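Prata Dosing Trays and Repeat Supply: Frequently Asked Questions

Last updated January 4, 2018

What is the Prata service?
Prata is a repeat supply service for care homes and supported housing. Medicines are dispensed by the Hurnus pharmacy and delivered to the home in original packs or in bottles, with a printed chart for each resident.

How many residents can be registered?
The standard account covers up to 22 residents. Larger homes need the Naria account, which allows up to 300 and includes a second delivery each week.

When should repeats be ordered?
Orders should reach us seven working days before the current supply ends. Orders placed later than this are accepted but may arrive in two parts.

Are tablets supplied in bottles or blister packs?
Either. The choice is made when the resident is registered and can be changed at the next repeat. Some medicines must stay in the maker's pack – mostly those affected by moisture – and will be sent that way whatever has been chosen.

How should bottles be kept during a medicine round?
Use one tray per resident and return it to the cupboard before starting the next. Small bottles can be grouped together on the tray, with labels facing the person giving the medicine. Caps should stay on until the dose is due. 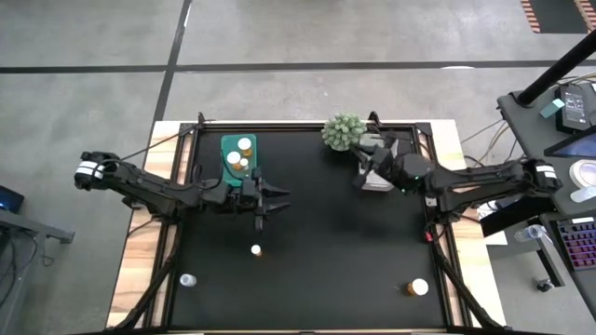

Can trays be washed?
Yes. Use warm water and a mild detergent, then dry with a paper towel. Do not use bleach or put trays through a dishwasher above the temperature stamped on the base.

What is the Clornisik chart?
It is the printed record sent with each delivery. It lists the medicine, strength, dose and time, with a box for initials. Handwritten changes must be signed by two members of staff. A replacement chart can be requested by telephone and is sent the same day if the call is made before noon.

What happens to medicines that are no longer needed?
Enter them in the returns book and place them in the returns bin. The driver will collect the sealed bin and leave an empty one. Sharps and controlled drugs are not accepted in this bin – ask for the separate form.

Is there a charge for extra labels?
The first 500 labels in a year are free. Further labels are sold in rolls of 1,000.

How do we close an account?
Give one month's notice in writing. Any charts already printed will be sent with the final delivery.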